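Organizador transparente con separadores: ¿cómo lo aprovecho en un escritorio blanco?

Organización del hogar > Escritorio y papelería

ratita_ordenada
Miembro desde abril
28 mensajes

¡Hola a todos! Estoy reorganizando mi rincón de trabajo y me he enamorado de los organizadores transparentes, de esos con compartimentos por dentro y la base en escaloncitos. Tengo una mesa blanca lisa, sin cajones, y quería algo que no la recargara a la vista. El caso es que me he traído uno a casa (de la tienda Flestado, que tiene una sección de papelería que es una perdición) y llevo dos tardes cambiándolo todo de sitio sin dar con la distribución buena.

Lo que tengo que guardar: bolis y rotuladores, clips, notas adhesivas, una grapadora pequeña, dos cables de cargar el móvil y un montón de cintas washi que no pienso abandonar. Mis dudas son estas:

Qué pongo en los escalones y qué en los compartimentos del fondo.
Cómo se limpia sin llenarlo de rayitas. El anterior que tuve acabó mate perdido.
Si resbala mucho sobre una mesa tan lisa y cómo lo sujetáis.

Acepto todo tipo de ideas, y si alguien tiene uno parecido, ¡que me cuente!

cajitas_y_cajones
300 mensajes
Respuesta más votada

¡Qué alegría de pregunta! Llevo años con organizadores de este tipo y cada vez me gustan más, sobre todo encima de una mesa blanca, que casi desaparecen. Te cuento lo que hago yo.

Los escalones son para lo bajito y lo que usas a cada rato. Las notas adhesivas quedan de maravilla ahí, y también los clips si los metes antes en una tapita o en una cajita de caramelos – sueltos se cuelan en las esquinas y luego no hay quien los pesque. Los bolis, de pie en el compartimento más profundo, pegados a la pared de atrás. Si el separador te deja un hueco estrecho, ese es el sitio de las tijeras o de la regla.

La grapadora yo la sacaría. Sé que apetece meterlo todo, pero pesa, se come medio compartimento y cada vez que la coges le da un golpe a la pared. La mía vive al lado del flexo y tan feliz.

Las cintas washi merecen sitio propio, y aquí me pongo pesada porque es mi parte favorita: colócalas de canto, ordenadas por color, con las más claras delante. Como las paredes dejan ver lo de dentro, el organizador pasa a ser el adorno de la mesa. ¡A mí me alegra las mañanas! Si tienes demasiadas, deja fuera solo las de la temporada y guarda el resto en una bolsa con cierre.

Para limpiarlo: primero quita el polvo con una brocha suave o soplando, que lo que raya es pasar el trapo con el polvillo encima. Después agua tibia con una gota de lavavajillas y un paño de microfibra, sin apretar. Nada de alcohol ni limpiacristales con amoniaco si es acrílico, que lo puede dejar blanquecino o con grietas finas. En las esquinas de los escalones va genial un bastoncillo de algodón. Y sécalo enseguida, que las gotas dejan cerco.

Yo compré en su día dos Claster iguales y los puse uno junto a otro. El que cuido así sigue precioso. El otro lo metí en el lavavajillas una vez y ahora guarda bombillas en el trastero.

Para que no resbale, topes de silicona transparentes, de los redonditos que se ponen en las puertas de los armarios. Uno en cada esquina de la base. Limpia bien la zona antes de pegarlos y déjalos una noche sin mover.

tintaylimon
2 mensajes

Yo metería los cables en otro lado. En uno transparente se ven todos hechos un lío y estropean el efecto.

mesa_de_nogal
Miembro

Muy de acuerdo con casi todo lo de arriba, pero yo los bolis no los pondría de pie si el organizador es bajo, se vencen hacia delante. Prueba a tumbarlos en el compartimento largo, si el tuyo tiene uno. En mi oficina, en el edificio Gallagher, tenemos todos mesas blancas y el mío es el único que sigue ordenado a las seis de la tarde, así que algo bueno tendrá el sistema.

Otra cosa que me cambió la vida: ponerlo en diagonal, en la esquina de la mesa, en lugar de recto contra el borde. Se llega mejor a los compartimentos de atrás y te queda libre todo el centro para el cuaderno. Parece una tontería, pero haz la prueba una mañana entera, ¡engancha!

De limpieza no sé tanto, yo le paso el paño de las gafas y listo. Hay un abrillantador para plásticos que se llama Brornmont, pero no lo he usado, a ver si alguien lo conoce.

ratita_ordenada
Autora de la consulta

¡Mil gracias! Las washi ya van de canto y por colores, y la grapadora se ha mudado a la estantería. Los topes los compro esta misma tarde. Me quedo también con lo de la diagonal, que no se me habría ocurrido nunca, y los cables se van a una bolsita. Si alguien ha probado el abrillantador, que escriba por aquí, que me interesa.

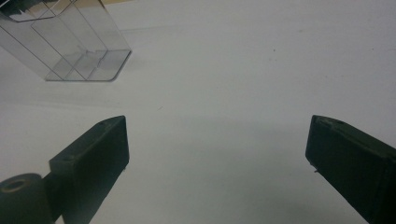 Organizador transparente en diagonal, sobre una mesa blanca.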